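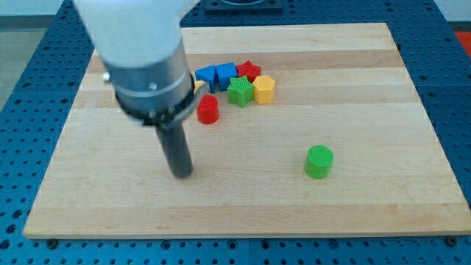 Fig. 1. Pushing task: arm with a rod tool, coloured blocks on a wooden board.

Home | Course outline | Handouts | Reading | Lab hours

Machines and Everyday Work
Handout 5: Can it tidy up yet?
Benedito Magalhães, Trundbridge
2020-01-14

Welcome back! Before the break we finished with factory arms that do one job all day long, with every part arriving in the same place. From today we go after the jobs that people really ask me about at parties: clearing the table, sorting the washing, putting the toys back in the box. Can a machine do them? My short answer is "bits of them, sometimes", and I find the bits wonderful.

1. What counts as a chore

For this course, a chore is a job with a goal that anyone can state in a sentence and a starting point that changes every time. "Put the cups away" is a chore. Welding the same seam on the same bracket is skilled work, but the bracket is held in a jig, so the starting point never changes. Packing a mixed order in a warehouse is closer to a chore than it looks, and so is sweeping up round a workbench.

Write down two chores from your own week and bring them on Tuesday. Choose dull ones, please. Dull ones are nearly always harder than you think.

2. Why start with pushing?

Look at the tool in Fig. 1. It is a plain rod, with no fingers to close round anything. If a block is to get from one side of the board to the other, it has to be pushed there.

That sounds like a handicap, but watch yourself wiping down a kitchen worktop tonight. You sweep crumbs with the side of your hand, you nudge the toaster back with a knuckle, you slide a plate along to make room for another. A great deal of tidying is pushing, and we hardly notice we do it.

Pushing is also a lovely thing to study, as so much physics is packed into it. Push a block through its middle and it goes more or less straight. Push it off to one side and it turns as it slides. A cylinder gives the rod a curved side to press on, and a star has points and hollows, so the same small movement of the rod can give quite different results. Then there is the crowd problem: most of the blocks in the figure are grouped together, and if you shove one, its neighbours may well come along too. The green cylinder standing by itself is a much kinder place to begin.

3. From the board to the kitchen

Suppose the instruction is "move the green cylinder over to the stars". Three things have to go right. The machine must work out which object is meant (there is a green star on the board as well, so colour alone won't do). It must choose where to put the rod before it pushes. And it must keep checking, and correct itself when the block drifts off.

Now swap the board for a kitchen table. The blocks become a mug, a newspaper and half a banana. The mug tips over if you push too high. The newspaper folds. The banana – well, you can imagine. Each of these is a new problem on top of the old ones, and this is why good results on a bench don't turn up in your house the following spring.

4. A small exercise with numbers

The Gikow worksheet gives a made-up log of 40 pushing attempts. In 9 of them the block ended up outside the target area. Work out the success rate, then answer these in a few lines each:

a) Would you accept that rate for sorting bolts into trays? For moving wine glasses?
b) Which matters more to you, how often it fails or what a failure looks like?
c) If a person can put things right in five seconds, does that change your answer to (a)?

There's no model answer for (b). I change my own mind every year.

5. Where we stand

Floors get vacuumed by machine in plenty of homes, and shop floors have had arms for decades where the parts are presented neatly. Between those two lies nearly everything else: cloth, cables, full cupboards, anything slippery. Progress on these is real and I get excited about it, but do ask of any clip you are shown how many tries it took, and who set the objects out between tries.

Reading for next week: Rathnayake, chapter 2 (skip the section on wheels). The Rinik notes from December are still useful if friction is a bit hazy. Try pushing a matchbox with a pencil before you read either one!

Contact the course office | © Trundbridge | Back to top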